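Notizen Vortrag "Vereinsheim ans Netz", Stand August 2022
Sprechzeit 35 min, danach Fragen. Nicht ablesen!!

Einstieg

Guten Abend, kurz wer ich bin, kein Lebenslauf. Zwölf Jahre Schriftführer, gelernter Schreiner, kein Informatiker. Gleich sagen, das nimmt Druck raus.
Frage in den Saal: Wer hat im eigenen Vereinsheim WLAN, das auch hinten in der Umkleide geht? Hände abwarten. In Sison waren es ganz wenige.
Dann: Worum es heute geht. Wie wir in Koresdale das alte Heim verkabelt haben, was es gekostet hat, was ich anders machen würde. Keine Werbung für irgendwen.
Folien liegen nachher bei Pacita Maglaya am Tisch neben der Tür, wer sie als Datei will, Mailadresse aufschreiben. Leserlich bitte.

Folie 2, Ausgangslage

Gebäude von 1974, Anbau später, dazwischen eine Wand aus Stahlbeton. Funk kommt da nicht durch, Punkt.
Router vom Anbieter stand in der Küche neben der Mikrowelle. (Lacher, kurz warten)
Beschwerden: Kasse beim Sommerfest ohne Verbindung, Spielberichte online musste der Trainer vom Parkplatz aus schicken. Anekdote mit dem Regen nur wenn Zeit.
153 Mitglieder, davon halbe Jugendabteilung. Die Eltern sitzen im Gastraum und wollen arbeiten, das war am Ende das Argument in der Versammlung.

Folie 3, Was wir zuerst falsch gemacht haben

Repeater. Drei Stück hintereinander. Hat sich angefühlt wie Modem früher.
Erklären warum: jeder Repeater in der Kette nimmt auf demselben Kanal und sendet wieder, Durchsatz geht runter. Nicht zu tief, Skizze an die Tafel falls eine da ist.
Danach Powerline über die Stromleitung. Ging im Gastraum gut, im Anbau anderer Stromkreis, Abbrüche. Sobald die Spülmaschine lief war Schluss.
Merken für die Zuhörer: erst messen, dann kaufen. Wir haben es umgekehrt gemacht.

Folie 4, Planung

Grundriss kopieren, größer ziehen, mit Buntstift rein. Wirklich auf Papier. Jeder aus dem Vorstand durfte ein Kreuz machen, wo er Netz braucht. Danach die Hälfte wieder gestrichen.
Leitfrage pro Kreuz: steht da was Festes? Kasse, Drucker, Fernseher = Kabel. Handy, Laptop = Funk.
Zwei Kabel pro Stelle legen auch wenn heute eins reicht. Die Arbeit ist der Weg und die Wand, das Kabel selber kostet fast nichts.
Leerrohr! Zweimal sagen. Leerrohr mit Zugdraht, auch da wo jetzt nichts reinkommt.
Abstand zur Stromleitung, nicht im selben Rohr. An der Stelle Hinweis: alles was 230 Volt ist macht der Elektrobetrieb. Bei uns Firma Tineck, die haben auch den Durchbruch gebohrt.

Folie 5, Geld

Hier langsamer reden, da schreiben alle mit.
Bewilligt waren 2000 Euro aus der Rücklage. Zuschuss der Gemeinde 1000 Euro, Antrag im Februar gestellt, Bescheid hat gedauert. WICHTIG: nicht vor dem Bescheid bestellen, sonst kann der Zuschuss weg sein. Bei der eigenen Gemeinde nachfragen, ist überall anders.
Material im ersten Einkauf 497 Euro: Kabel, Dosen, Patchfeld, Kleinkram. Der Rest ging vor allem in Bohrung und Elektriker.
Frage kommt garantiert: "warum nicht selber bohren?" Antwort: Stahlbeton, Statik, Versicherung. Fertig, weiter.

Folie 6, Kabel ziehen

Zwei Samstage wären schön gewesen, es wurden fünf Termine.
Immer zu zweit, einer schiebt, einer zieht. Verständigung über Zuruf klappt nicht durch die Wand, Telefon auf laut.
Beide Enden beschriften BEVOR man schneidet. Klebeband und Edding reicht erst mal. Bei uns gab es einen Nachmittag mit acht gleichen grauen Enden und ohne Zettel. Rosalinda Mangubat hat sie dann alle einzeln durchgepiepst, Applaus für Rosalinda falls sie da ist.
Biegeradius: nicht um die Ecke knicken. Kabelbinder nur handfest, Klettband ist besser.
Dosen auflegen: Farbcode A oder B, egal welcher, aber überall derselbe. Wir hatten beides gemischt. Suchzeit ein ganzer Abend.

Folie 7, Verteilung

Ein Punkt, wo alles zusammen läuft. Bei uns der Putzmittelraum, nicht ideal, war halt abschliesbar.
Trocken, Luft dran, Steckdose, und man muss hinkommen ohne die Leiter zu holen.
Router, Patchfeld, Switch. Kurz erklären: Switch = Verteilersteckdose fürs Netzwerk, Vergleich hinkt, versteht aber jeder.

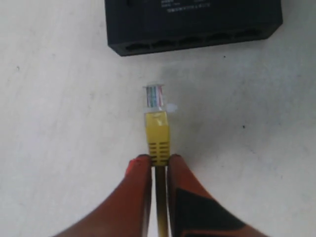
Größe: Dosen zählen, Router-Leitung dazu, Reserve drauf. Fünf Ports sind im Büro von der Geschäftsstelle völlig in Ordnung, zentral im Heim ist man damit sofort am Ende. Denkt dran, ein Port geht immer schon für die Leitung zum Router drauf.
Managed oder unmanaged: für die meisten hier unmanaged. Einstecken, läuft. Managed erst wenn man Gäste und Vereinsrechner sauber trennen will, und dann muss sich auch einer kümmern.
PoE: Access Points an der Decke bekommen Strom übers Netzwerkkabel. Spart die Steckdose oben. Beim Kauf auf Gesamtleistung vom Switch schauen, nicht bloß auf die Zahl der Ports.
Keine Schleife stecken. Ein Kabel mit beiden Enden im selben Switch und bei vielen einfachen Geräten steht das ganze Netz. Ist uns beim Weihnachtskaffee passiert, jemand wollte aufräumen.

Folie 8, Funk

Zwei Access Points, einer Gastraum, einer Anbau. Gleicher Netzname, verschiedene Kanäle.
Sendeleistung runter, klingt falsch, hilft aber: die Handys wechseln dann früher zum näheren Gerät.
Gastnetz getrennt. Passwort hängt am Tresen, wird zweimal im Jahr geändert. Die Kasse ist NICHT im Gastnetz.
Rechtliches nur anreißen, ich bin kein Anwalt, beim Verband fragen.

Folie 9, Doku

Ein Ordner, Papier, hängt im Verteilerraum. Grundriss, Dosennummern, welche Leitung wo steckt. Zugangsdaten im verschlossenen Umschlag beim Vorstand.
Projekt hieß bei uns intern "Pistel", steht auch so auf dem Ordner, fragt nicht.
Zweite Person einarbeiten. Ich war drei Wochen im Krankenhaus und genau da ging der Drucker nicht.

Folie 10, Würde ich anders machen

Mehr Leerrohr (zum dritten Mal, ja)
Elektriker gleich zum ersten Termin dazuholen
eine Dose an der Außenwand Richtung Platz, fehlt uns jetzt fürs Sommerfest
Beschriftungsgerät am Anfang kaufen nicht am Schluss
Repeater gar nicht erst auspacken. Wer welche will, liegen bei mir im Kofferraum.

Puffer / falls Fragen ausbleiben

Glasfaser: kommt sie bei euch? Leerrohr von der Hauseinführung zum Verteiler schon mal mitlegen.
Kabeltyp: wir haben Cat 7 Verlegekabel mit Cat 6A Dosen genommen. Reicht lange.
Wer macht sowas, wenn keiner im Verein Zeit hat? Kleiner Elektrobetrieb, Angebot nach Dosen aufgeschlüsselt verlangen.
Sison baut gerade auch um, die Kollegen von dort evtl. kurz zu Wort kommen lassen, max. 5 min.

Beamer aus, Schlüssel an Pacita zurück, Getränke sind hinten.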